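Reading time: 5 min

Skosbridge Laboratory
Pre-Session Safety and Inspection Checklist, Two-Arm Handover Study
Revision 2, with inspector comments

Scope

This checklist applies to the two-arm handover study at the Skosbridge site. The study tests the Wirkik alignment method, in which the receiving gripper corrects its approach using the wrist camera view alone. The checklist is completed before every block of 200 trials and again whenever a finger, camera or clamp has been changed. Items marked Hold must be corrected before motor power is turned on. Items marked Note may be corrected at the end of the block.

Section A. Table and mounting

A1. Arm base clamps tight at the table edge. Status: Pass.
Comment: Check by hand with motor power off. Do not use the arm itself as a lever.

A2. Cable slack sufficient for full wrist rotation. Status: Note.
Comment: Slack is adequate at all positions in the handover set. The operator is asked to confirm that no cable can reach the jaw when the wrist is turned fully inward.

A3. Fingers of the two grippers meet without binding at the shared work point. Status: Pass.
Comment: Run at the lowest speed setting with one hand on the stop button.
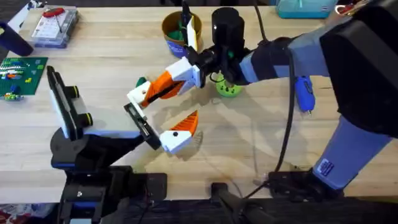 The low-speed run is repeated from three approach angles. If the fingers catch on any approach, both arms are to be stopped and backed away one at a time, the receiving arm first. The event is then entered in the session log with the joint positions at the moment of contact. In the June block, two such events were recorded, and both were traced to a finger that had been seated at a slight angle.

A4. Objects not in use kept clear of the programmed path. Status: Pass.
Comment: Objects used as visual distractors may remain on the table, provided their positions are entered on the layout sheet.

Section B. Gripper and wrist camera

B1. Printed fingers free of cracks and separated layers. Status: Pass.
Comment: Fingers are retired after 300 closures under load, whether or not wear is visible. The current set is within that limit.

B2. End caps seated fully on the fingers. Status: Pass.
Comment: A raised cap changes the contact point and makes the Gakent calibration invalid for that session.

B3. Wrist camera exposure suitable for the method. Status: Note.

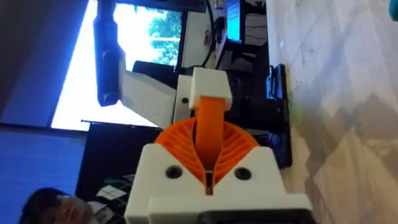

Exposure remains the main source of rejected trials in this study. The alignment step compares finger edges against the background, and it loses those edges when the background is much brighter than the finger. A window bright enough to wash out to near-white, as on this wrist view, can pull the automatic setting down and leave nearby equipment in shadow. Exposure should therefore be locked with the gripper facing the table, and the calibration images should be taken in that pose. The inspector recommends that a blind be fitted before the next block.

B4. People outside the reach of both arms during powered motion. Status: Pass.
Comment: Seated staff must remain outside the marked reach. The operator calls out before each start and waits for a reply.

B5. Stop button tested on each arm separately. Status: Pass.
Comment: Both arms held position when the button was pressed. Neither dropped.

Section C. Data and method

C1. Trial count agrees with the session log. Status: Pass.
Comment: The study total stands at 1,367 trials. Rejected trials are included in this figure and must not be deleted.

C2. Ikeda baseline run completed under the same layout. Status: Hold.
Comment: The baseline was last run before the layout sheet was changed. Results from the two methods may not be compared until it is repeated.

C3. Second gripper visible to the wrist camera at the start position. Status: Pass.
Comment: Start images are to be saved for each block and checked against the layout sheet.

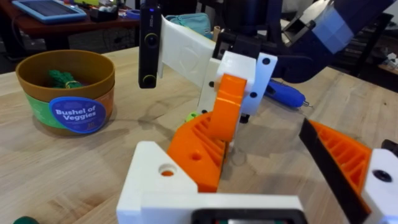 C4. Sign-off
Operator: initialed
Inspector: initialed, with C2 open
Next inspection: on completion of the repeated baseline run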